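发件人：邮件列表成员
主题：Re: [换乘与慢车] Altolcombe 过夜，第二天早上怎么赶第一班
时间：8月，22:40

前几天有人在列表里写道：

> 我们打算从 Brurwood 出发，坐下午的支线到 Altolcombe，住一晚，
> 次日再往 Jovthorpe 走。时刻表上看第一班是早上六点多，
> 可是车站网页说售票处八点才开门。想问三件事：
> 一是没有售票处的时候在哪里买票，车上能不能补；
> 二是自行车要不要提前登记；
> 三是晚到的话附近还有没有吃的。
> 我们两个人，都带车，行李不多。

这条线我今年走过两趟，春天一趟，上个月一趟，按顺序回答。

买票。售票处没开的时候，站台入口左手边有一台售票机，只收卡，不收现金。机器默认显示的是当天票，要买次日的得先按右下角的日期。车上可以补票，但补的是全价，没有支线的往返折扣。两个人往返算下来差得不少，建议头天晚上到站以后就把第二天的票买好，反正要从那里出站。票面上不写车次，当天哪班都能坐，所以就算六点那班没赶上也不用改签。

自行车。下午的支线车不用登记，车尾有一节可以放，先到先得。早上第一班换的是另一种车厢，只有2个车位，要登记。登记是打电话，不能在网上办，电话写在站台的黄色告示上，晚上七点以后没人接。你们正好两辆车，如果已经被别人占了，就只能等下一班。我上个月就是这么等的，多等了将近一个小时，候车室倒是开着。顺便说一句，前后轮都拆下来装进车袋的话算行李，不占车位，不过检票的人松紧不一样，我不敢打包票。

吃的。车站出来往坡上走800米是主街，餐馆九点收厨房，到九点半还能买到东西的只有桥头那家小店，卖面包、罐头和水果。支线晚点是常事，我春天那次就晚到了，最后吃的是自己带的饼干。住处如果有厨房，不如在 Brurwood 先买好面条和鸡蛋，到了自己煮，第二天早饭也一并解决。街上的早餐店七点半才开，坐第一班的人是赶不上的。

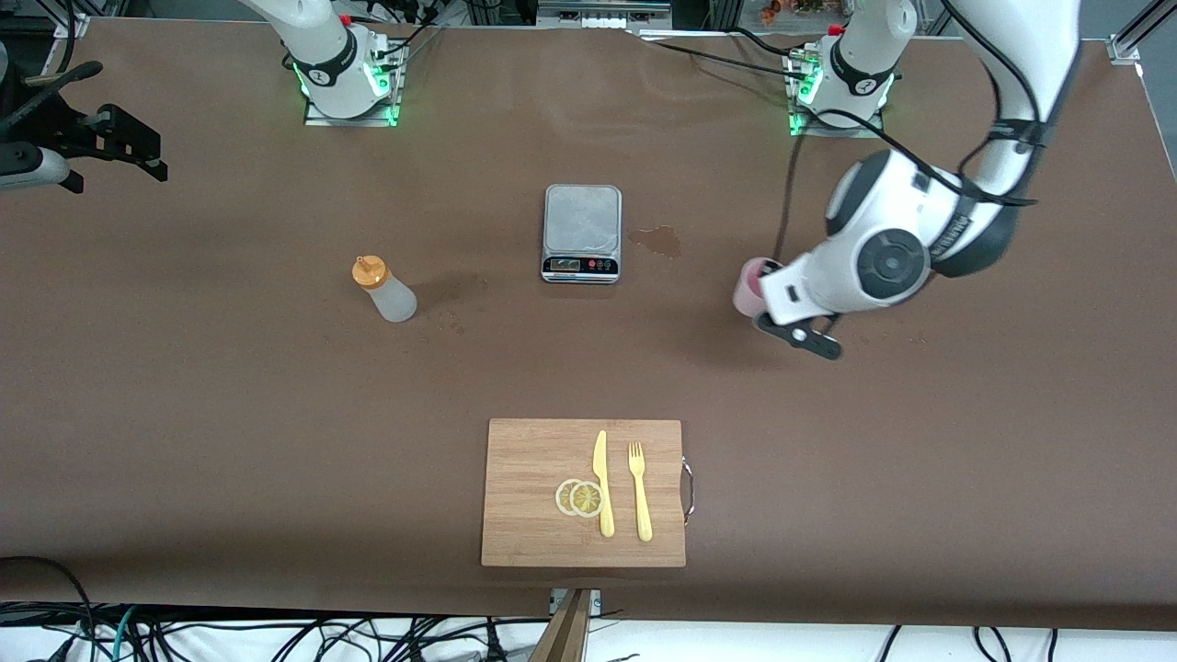 后面有人回信，说桥头小店入夏以后改了时间，九点就关，门上的旧牌子一直没换，按九点半去会扑空。他还说主街那几家餐馆淡季轮流休息，最好到的时候顺路先看一眼哪家亮着灯，再回去放行李。

那我上面写的九点半请以九点为准。我上个月到得早，没去那家店，写的是春天的情况。

再补充几点换乘的事。

从 Altolcombe 到 Jovthorpe 中间要在 Amadi 换一次车，时刻表上给的换车时间是10分钟。两条线不在同一个站台，要走天桥，天桥没有电梯，推自行车的话旁边有一条很窄的坡槽，车上挂着驮包就卡住了，得先卸下来。我一个人走了六分钟，带两辆车应该也来得及，前提是前一班准点。如果前一班晚了，后面那班不等人，这一点我问过站上，答复很明确。下一班要到十点以后。

所以我的建议是，下车前就把驮包摘好，坐靠前的车厢，下来离天桥近。自行车放在车尾的那种车型就没办法了，只能一个人先去取车，另一个人拿包。

Amadi 站上没有商店，有一个接水的龙头，在二号站台尽头的墙上。厕所在站外，要刷票出去再刷票进来，换车的时候别去。

回程如果不赶时间，可以考虑从 Jovthorpe 骑一段到 Amadi，河边的路大部分是铺好的，靠近采石场那一截是碎石，下过雨以后有积水。我用的是比较宽的胎，没觉得难走，细胎就不好说了。路上有一道栏门要自己开关，过完请关好，那边放羊。

另外，支线的秋季时刻表一般九月换，第一班的时间去年往后挪过。出发前最好再查一遍，以站台贴的那张为准，网页更新得慢。

有人最近骑过采石场那一截的话，麻烦也说说路况。

--
要退订本列表，请发一封标题为“退订”的空白邮件到列表地址。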